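Notebook, laundry room, April
Dryer 1: lint, drying times and the basket question
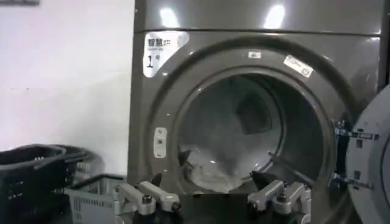

Dryer no. 1 with the door open, baskets on the left.

Started 8:40. I write this entry for myself, but also for Kathleen and Reiko, who take over the room next month and asked me how we came to the present way of loading. Some parts repeat what I wrote in March, sorry for that.

The machine is the dark gray one with the "智慧烘" label on the front. Reiko translates this as "smart dry." Under it stands the big 1 and 号, so it is number one, and in this notebook I call it D1. The older machine at the Avcombe site is D2 and I do not speak of it today, except at one place below.

Purpose of the work: the cotton towels from the Keane order come out of D1 with damp hems. The middle of the towel is good, the hem and the hanging loop are not. Fernanda noticed it when she folded a pile in the evening and the next morning the pile smelled a little. We want to know if this is the load, the lint, or the towel itself.

Morning

Before anything I cleaned the lint filter. It was not very full, but there was a layer of felt in the corner where the frame meets the mesh, and this does not come away with the hand. I used the soft brush and then the small vacuum. I also wiped the inside of the drum with a cloth which was only a little wet, and the rim of the door opening. On the rim there was a gray dust which I believe comes from the mop heads and not from the towels. To the people who dry mop heads in D1: please do it last in the day and clean after.

Run 1. Half load of towels, all from the same Keane batch, spun two times in the washer. Normal program, 52 minutes. I weighed the load before and after on the parcel scale. After the run the load was 2525 g. I put it back for ten minutes more and it lost only a very small amount, inside what I trust the scale for. So I take this as dry. Hems: dry to the hand, loops dry, except two towels that had rolled together like a sausage.

Run 2. Full load, same batch, same spin, same program. The hems were damp on most of the towels. I did not count, I only sorted in two piles, and the damp pile was clearly the higher one. When I opened the door the towels had made one big ball with a sheet-like outside and the small ones hidden in it. This is the same picture Fernanda described.

My opinion after two runs: it is the load. But two runs are not much.

Remark about weighing: the scale must stand on the floor and not on the folding table. On the table it showed 1594 g for a bundle, and then for the same bundle a different value when Lise leaned on the other end. I lost twenty minutes with this before I understood. The numbers from the table are crossed out on the paper sheet and should not be copied.

Baskets

We use the black basket for what goes in and the light gray one for what comes out. I know this sounds like a small matter. Last month we had both colors for everything and one time a washed load went into the dryer together with dish cloths that had not been washed at all. After this Maite proposed the colors, and since then it did not happen again as far as I know.

One problem is left. When the gray basket stands too near to the machine, you push it with the foot each time you bend to the drum, and slowly it goes to the wall and the black one goes with it. I would like to put a tape mark on the floor. Maite says tape becomes dirty in a week. We can try with the Meltiron tape from the packing bench, there is half a roll and it holds well on the workshop floor.

Afternoon

Lunch was late, restarted 14:10.

Run 3. Full load again, but this time I stopped the program in the middle, took everything out in the gray basket, shook each towel one time and put them back. Total drying time the same as in run 2. Result: much better, some hems still cool, but I could not say damp. It is difficult to separate cool from damp with the fingers. Reiko tested blind, with her eyes closed, and agreed with me on most of them and not on all.

Run 4. Three quarters of a load, no stop, 80 minutes. Everything dry, but the towels feel hard and the loops are stiff. I would not do this as routine. The fabric also loses more fluff, I saw it in the filter after.

I wanted to try wool balls too. Kathleen had ordered a set from Gollia and they are not here yet. Lise says that at D2 they use them all the time and nobody there complains about hems, but their towels are thinner, so the comparison is weak.

Other things noticed

- The door should stay open between the loads. When I came in the morning it was closed and the drum smelled of old water. Please leave it open in the evening too.
- The door opens to the right. If you come with a full basket, come from the left side, where the baskets stand.
- I did not touch the stickers on the rim. One is on the left side, probably it has to do with the latch. Please do not peel it when you clean.
- The wall beside the dryer has a few small dark specks. I have not yet tried to wipe them. If they do not go with a cloth, I will ask Fernanda whether it is paint or dirt before I use something strong.

What we do for now

Half load for the Keane towels, normal program. If there is a hurry, three quarters with one stop for shaking. No full loads of towels until the balls are here. Filter with the brush after every second run, corner included.

Still to do: repeat run 1 and run 2 with the other batch. Ask Maite for the spin setting she used in March, because on my page it says only "high" and I do not remember what I meant. Buy a second soft brush, the first one now has a smell.

Stopped 17:25. Last load is folded and on the shelf, the two rolled towels are hanging over the rail and must be checked in the morning.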